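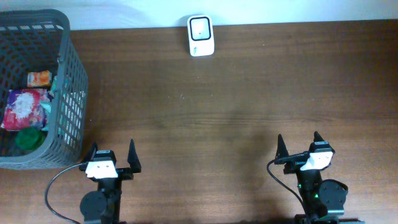 Household Tasks Study Group, Tivari Institute

# Call for Participants: Can a Machine Put the Groceries Away?

The Household Tasks Study Group invites adults who do regular housework or stock shelves for a living to take part in a paid study. Sessions are held at our Toft building and begin in October. No technical background is required.

## Purpose of the study

Machines have done well for years in places where every part has the same shape and arrives in the same position. Kitchens, closets and small stores are different. A snack packet may be tilted on its side, a soft wrapper may be pressed against the wall of a basket, and a pouch may be crumpled so that its printed side is hard to find. A person sorts such things without much thought. Whether a two-armed machine can do so at a useful pace, and without damage to the goods, is still an open question.

The present project, known as Trorer, looks at short chores that involve small packaged goods: taking them out of a basket, setting them on a table, grouping like with like, and returning them. We need people who know this work to judge the results. Engineers tend to score a task as finished or not finished. Participants in our pilot were often stricter, and they noticed faults that our own scoring sheet had no line for.

## What participants will do

Each participant attends two sessions of two hours. During the sessions you will be asked to:

- perform a set of sorting and unpacking tasks by hand, at your normal pace;
- watch the machine attempt the same tasks on a tabletop;
- rate each attempt for care, order and speed, using a printed form;
- state whether you would accept the result in your own home or workplace.

The second session closes with a short interview. Participants do not operate the equipment and remain seated behind the marked line while it is running.

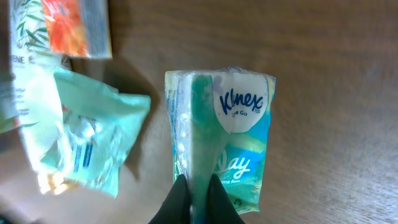
*Photo: Trorer project / Tivari Institute*

Tissue packs are among the goods used in the study. Thin film wrinkles and catches the light, and a soft pack gives way when it is pinched. A grip that is too light will drop it – a grip that is too firm will crush it. Participants will be asked to handle each pack after the machine has set it down and to say whether they would still put it on a shelf or in a coat pocket.

## Who may apply

Applicants must be 18 or older and able to read and speak English comfortably. We particularly welcome:

- people who manage a household, alone or with others;
- current or former store clerks, shelf stockers and order packers;
- home care aides;
- people who have limited use of their hands and have views on what help at home should look like.

Employees of Tivari or of Doltel, our equipment partner, are not eligible. Persons who took part in the spring pilot may apply again but will be placed on the waiting list.

## Payment and conditions

Participants receive $300 on completion of both sessions. Those who withdraw after the first session are paid for the time attended. Light refreshments are provided, and the study room is step-free. Sessions are recorded on video for analysis; recordings are not released outside the project without separate written consent.

## How to apply

Application forms are available at the Toft front desk and in Room 501. Completed forms should be returned to either location by the end of September. Please indicate whether you prefer morning or evening sessions and list any access needs.

Participants are seen in groups of 8. Applicants will be notified of the outcome in writing – including those who are not selected for the first group.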